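How to write five minutes of stand-up for your first open mic

So you have put your name down for an open mic. Perhaps you were told you were funny at a wedding. Perhaps you lost a bet. Either way you now have a slot and nothing to put in it, and the slot is not going to get any shorter.

What follows is the method I use on the beginners' evenings at the Weline, a room above a pub with 50 chairs and one working radiator. It has got a fair number of people on stage and most of them off it again.

Before you start

You need a notebook, a phone that records sound, and a kitchen timer if you don't trust yourself with the phone. You also need to have watched a live open mic from start to finish, including the bit after the interval. People skip this. They have seen a lot of televised comedy, where every act is good and the audience has been told where to clap, and they arrive expecting that.

Step 1. Make a list of complaints

Write down 22 things that annoy, frighten or embarrass you. Don't try to be funny yet. "My brother's driving" is fine. "Society" is not, unless you can say which part of it and what it did to you on the bus.

By number ten you will have run out of the subjects everyone has (trains, dating apps, self-service tills) and will be forced back on your own life. The material is nearly always in the second half of the list. Mine contained a long entry about a hotel in Miyazaki where I bowed to a coat stand, and I lived off that coat stand for two years. 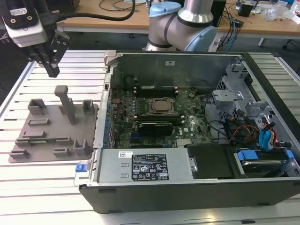

Step 2. Pick three and talk them through

Choose the three complaints you'd bring up anyway if somebody bought you a drink. Set the phone to record and talk about each one aloud, standing up, until you get bored of it. Then play it back, a dreadful experience, and write down only the lines where you sped up or got cross.

Typing it first is the usual mistake. You end up with sentences like "I was subsequently informed by a member of staff", and no audience has ever laughed at "subsequently".

Step 3. Cut the run-up

Beginners explain. They tell us it was a Thursday, that they'd been meaning to go to Udport for ages, that their friend was there but he isn't important to the story. Take a pencil and cross out everything before the first thing that went wrong. Now read it again. If you can still follow it, cross out a bit more.

Put the surprising word at the end of the sentence and stop talking once you've said it. If the word is "ferret", the line ends on "ferret", and you don't add "which was in the sink, basically".

Step 4. Put the jokes in order

Second best joke first, best joke last, and the one your flatmate likes somewhere in the middle where it can't hurt anyone. Your opener should be short. A crowd will give a stranger 10 seconds of goodwill, and you will spend some of that fighting with the microphone stand.

If a joke late on can mention something from early on, let it. That's a callback, and it makes you look as though you planned the whole evening.

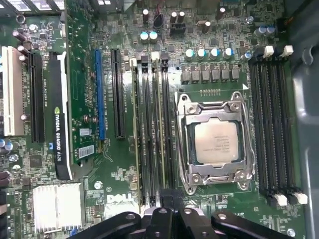
The motherboard from above, with the processor seated in its socket.

Step 5. Time it, then take some out

Perform the set to a wall with the timer running. If it comes to five minutes, it is too long. Laughter takes time, and so does forgetting what comes next. Aim for four.

Overrunning is the one thing a promoter will remember. Kazuhiro Sugiyama, who runs the night at the Odard, flashes a bicycle lamp at you with a minute to go and keeps it flashing until you leave. In July he had an act stay on for 8 minutes past the lamp. The act thought it was part of the lighting.

Step 6. Learn the order and leave the words alone

Write one word per joke on the back of your hand: DRIVING, COAT STAND, FERRET. Learn your first line and your last line exactly, and let everything between them come out as it likes. A set recited word for word sounds like a hostage statement, and when you lose one word you lose the lot.

Step 7. Do it

Arrive early, say hello to whoever is running things, and stay to watch the other acts. Move the stand out of the way when you take the microphone. Record the set and don't listen to it until the next day.

Some of it will get nothing. Mark those lines, swap two of them for something further down your list, and book another spot before you've had time to think.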